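The Kitchen That Exists Only on a Server
By the Modcombe staff
19 September 2018

The kitchen at Bestico has no smell. There is a sink, a marble counter, a window and a full set of cabinets, and all of it lives on a rack of computers in a rented building on the edge of Ridinberg. People come in at eight, sit down, put on a headset or pick up a hand controller, and spend the day moving a sponge.

Bestico is a small company that wants to sell software for robot arms that work in homes and in the back rooms of cafes. The software is called Rennie. Rennie is meant to do simple chores near a sink: pick up a sponge, wipe a basin, put a cup on a rack, move a bottle out of the way. To do any of that, it has to learn, and it learns by copying. Somebody has to show it what a good wipe looks like, again and again, with the sponge in a different spot each time.

That work is what most of the people in the Ridinberg office are paid for. The company calls them demonstrators. There are 17 of them, split over two shifts, and most had never touched a robot before they answered the ad. A few came from call centers. One used to drive a forklift. The training period is four days, and by the end of it a new hire is expected to guide the arm down to the sponge, close the fingers on it, lift it clear and set it down again without hitting the walls of the sink.

It is harder than it sounds. The person's hand moves freely, and the arm does not. It has joints that bend one way and limits on how far they turn. New demonstrators tend to reach for the sponge as they would in their own kitchen, with a quick swoop from the side, and the elbow of the arm swings into the counter. The software flags the contact, the screen goes gray, and the attempt is thrown out.

The people who have been there longest move slowly. They bring the hand up over the rim of the sink first, stop, turn the wrist, and only then go down. They pause for a moment above the sponge. The pause was not part of the instructions at first. The engineers noticed that recordings with a short stop in them were easier for Rennie to copy, and they added it to the printed sheet taped beside each desk.

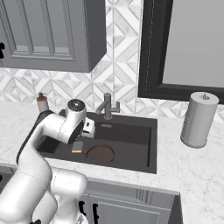
The simulated arm reaches into the sink, its gripper above the basin floor and the sponge just beyond it.

Each attempt is called an episode. An episode begins with the arm at rest and ends when the demonstrator presses a button to say the task is done. In between, the computer stores the position of every joint, the opening of the fingers, the place of every loose object and a view of the kitchen from several angles. A finished episode of the sponge task runs 33 seconds on average. A good demonstrator can record a lot of them before lunch, though the pace drops off in the afternoon, when hands get tired and the mistakes start to bunch together.

Between episodes the kitchen changes. The sponge turns up in a corner, or on its edge, or half over the drain. The soap bottle slides along the counter. The marble can be swapped for wood, and the light from the window can be made brighter or nearly shut off. The point is to keep Rennie from learning one kitchen by heart. An early version did just that. It had been trained on a single layout, and when the sink was moved over by the width of a hand, the arm went down to where the sponge used to be and closed its fingers on nothing.

The team now has 321 kitchen layouts, all made by changing a smaller set of parts: counters, cabinet doors, faucets, wall tile, windows. Two artists build the parts, and a program puts them together. Some of the results are odd. One layout had a window behind the upper cabinets, and another had a faucet that pointed at the wall. The odd ones are pulled by hand, and the artists keep a folder of them.

Why not use a real kitchen? Bestico has one, on the ground floor, with one real arm bolted beside a real sink. It is used for testing. The trouble with it as a place to gather examples is time. A real sponge has to be put back by a person. A real arm has to be stopped and checked when it bumps something. Water gets where it should not. In May the ground-floor kitchen was closed for more than a week while a leak under the counter was fixed, and the upstairs work went on without a break.

The computer version has its own problems. A simulated sponge is a hard thing to get right. A real one squeezes, drags, soaks up water and gets heavy. The one in Rennie's kitchen does some of this and skips the rest. It gives a little when the fingers close and springs back when they open, but it never gets wet. An arm trained only on it will squeeze a real sponge too lightly, and a wet one will drop back into the sink. The company's answer so far is to train on the simulated episodes first and then add a smaller batch from downstairs. The engineers say that the mix works better than either kind alone. They also say they do not yet know how small the second batch can get.

Then there is the question of what counts as a good example. Every episode is watched by a second person, who plays it back at double speed and marks it keep, fix or drop. The rules run to several pages. A sponge that is lifted and then slips is a drop. A sponge that slips and is picked up again was also a drop until this spring, when the team changed its mind. A robot that has only ever seen clean attempts does not know what to do after a bad one. Demonstrators are now asked to fumble on purpose in a small share of episodes, then recover. Several of them said this was the part of the job they found strangest. After weeks of learning not to drop the sponge, they had to practice dropping it.

Reviewers disagree with each other more than the company expected. One will keep an episode in which the fingers brush the basin on the way down, and another will throw it out. Once a week the reviewers all mark the same set of recordings and compare. The meeting is scheduled for half an hour and usually runs over. At the one we sat in on, a good part of it went to whether a sponge set down on the drain cover had been "placed" or "left."

The pay is a little above what warehouse work brings in locally, and demonstrators are paid by the hour. The company tried paying by the episode for a short time. The number of recordings went up, and so did the number marked drop, and the plan was ended within a month. Breaks are now fixed, after complaints about sore wrists. The hand controllers were changed as well, to a lighter model that can be used from an armrest.

None of the people we spoke with thought of themselves as teaching, though that is the word the company uses in its hiring ads. They talked about it as they might talk about any careful, repeated job. They had favorite layouts and ones they disliked. The deep sinks were unpopular, and so was a certain narrow counter that left the arm little room to turn. One woman said she had started to wash her own dishes in the robot's order, hand up, over, stop, down, and had to make herself quit.

Bestico plans to move on from sponges by the end of the year. The next task is cups, which have handles and can be upside down, and after that come plates. The artists have begun on the cups. A drying rack was added to a test layout during our visit, and a demonstrator on the late shift spent most of an hour trying to get the arm past it without knocking it into the sink.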